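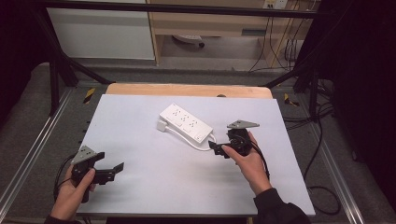
Swimming the lake at Lollasau was never the plan, Suqin Mao says, she only went along in July to hold the towels. Then a spot opened up in the relay and somebody handed her a cap.

That was 18 weeks ago. She's since done the Grallau crossing, 3,870 meters, most of it into chop. Cold? Very. "I sang the whole way to the second buoy," she says. "Badly."

Training is simple enough - 3 mornings a week in the pool, 2 evenings of stretching on the living room rug, when she remembers. No coach. Her pal Liang yells splits from the deck and gets alot of them wrong.

Next up, the Gultska winter mile. Sign-up opens 16th November and she'll be on it, she says, unless her shoulder acts up agian. Wetsuit still undecided.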